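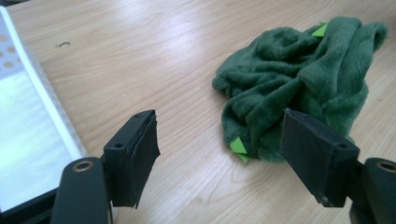

The Cistine app is losing the connection to my dehumidifier every night and I would like to ask for help again, because the ticket from May was closed before I could answer. The unit is a Celness, bought from Fuentealba, and it stands in the small workroom where I keep fabric and sewing things. When it stops, the humidity goes up and anything with a pile suffers first, for example plush like the dark green piece on the wooden table. So for me it is not a small problem.

What happens: at 2 in the morning the app shows "device offline". The fan continues, but the schedule is not followed and the target value goes back to the factory one. In the morning I must open the app, remove the device and add it again. After this it works well until the next night.

What I tried already:

Restarted the router and the unit. No change.

Moved the router to the same room, so the signal in the app is 100 per cent. It still went offline at the same time.

Switched off the night mode of the router. No change.

Deleted the app and installed it again on my phone, then on my wife's tablet. Both show the same fault.

Used the unit without the app for nine nights. It kept its setting on all of them, so I believe the machine itself is healthy.

Reply from Parton Support
Thank you for the clear list. Please check if your router renews its addresses during the night. In the router menu, look for "lease time" and tell us the value. Please also send the firmware number from the Celness settings page.

Reply from Amnuay Sangkhawat
The lease time was 24 hours and the renewal was in the night, as you suspected. I have now given the unit a fixed address. The firmware page shows only a line and no number, also after I waited 20 minutes. Is this normal?

Last night it went offline for two minutes and then came back alone, with the schedule still there. This is better than before, but I don't want to close the ticket yet. Please tell me how I can update the firmware if the page does not show it.

Status: waiting for support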